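3. The Flower Shop Task

3.1 Setting and aims

The task described in this section was set for students on the second-year practical course in robot handling, which runs over a single term and ends in April. Earlier cohorts had worked with blocks and cups. These objects are easy to grip and easy to model, and by the middle of the term most groups had little left to learn from them. The teaching staff therefore asked for a task in which the objects would bend, overlap and hide one another, while remaining cheap enough to replace when damaged.

The proposal that was accepted came from Csaba Kiss, then a student on the course, and was given the working name Brasten. It takes the form of a small flower shop. The two arms are asked to move bunches of artificial flowers on and off a display rack, to set potted plants in a given place on the table, and to return the scissors to the spot from which they were taken. Everyday items that play no part in the task are also left on the table, so that students cannot assume that every object in view is one they must handle.

Students worked in pairs. One student drove the arms by hand control while the other kept the written log and called the start and end of each attempt. The roles were exchanged after every 15 attempts. No student was permitted to drive for more than 25 minutes without a break, a rule carried over from the previous year.

3.2 Workspace

Both arms are fixed to a rail along the near edge of a white table, which is enclosed on three sides. The walls carry a strongly patterned paper. A plain wall makes it simple to separate an object from its background by colour alone, and the course team wished to discourage methods that depend upon this. Two views were made available to the students: one from a fixed camera covering the whole table, and one from a small camera carried at the gripper (Figure 2).

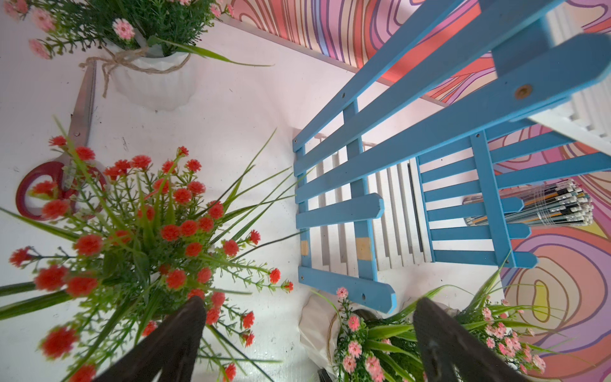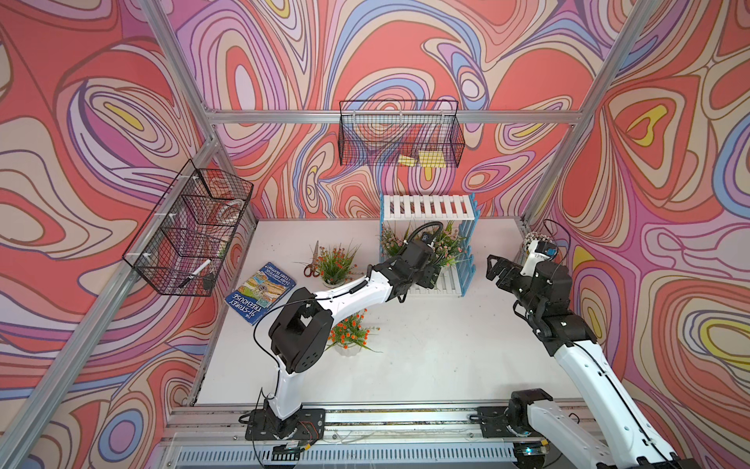 Figure 2. The flower shop workspace. First image: gripper camera. Second image: fixed camera, with both arms.

The choice between the two views was left to the driver, who could change from one to the other at any time. In the first week nearly all students relied on the fixed view. It gives a clear account of where the arms are in relation to each other, and new drivers are understandably anxious about collisions. Its weakness is that an arm reaching forward often covers the very thing it is reaching for. The log sheets from this period contain many entries such as "closed too early" and "missed behind rack".

From the third week the gripper view was used more often, chiefly for the last part of a reach. Students reported that it was tiring to use for long movements, as the picture swings with the arm, but that it allowed them to place the fingers on either side of a bunch with some confidence. Several pairs adopted the habit of changing views at a fixed height above the table. This practice was not taught, and it spread from one pair to the next by observation.

3.3 Procedure

Each attempt began from a layout card. The card named the objects to be placed on the table and gave a rough position for each, but left the exact angle open. The student keeping the log set out the objects, stepped back from the enclosure and announced the attempt. An attempt ended when the driver declared the task complete, when an object left the table, or when the log keeper called a stop. Attempts that were stopped for reasons of safety were recorded but were not counted against the pair.

In all, 324 attempts were entered in the logs. A pair was free to repeat a card as often as it wished, and the stronger pairs tended to do so, returning to a layout until they were content with it. For this reason the number of attempts made by a pair should not be read as a measure of its progress.

3.4 Difficulties met by students

The most common difficulty concerned the stems and leaves. A bunch can be gripped securely and still carry a neighbouring bunch away with it when the leaves are caught together. Students at first responded by lifting more slowly, which had little effect. A better method, found by two pairs working separately, was to draw the bunch sideways a short distance before lifting.

The scissors caused trouble of a different kind. They lie flat and offer the fingers very little to hold. Most pairs learned to take them by the handle, although this required the wrist to be turned before the descent began, and a late turn usually meant starting the reach again.

Damage to the equipment was slight. Some flower heads came away from their stems and were glued back between sessions. The course team intends to keep a larger stock of bunches for the next cohort, and to revise the layout cards so that the wording of positions is the same throughout.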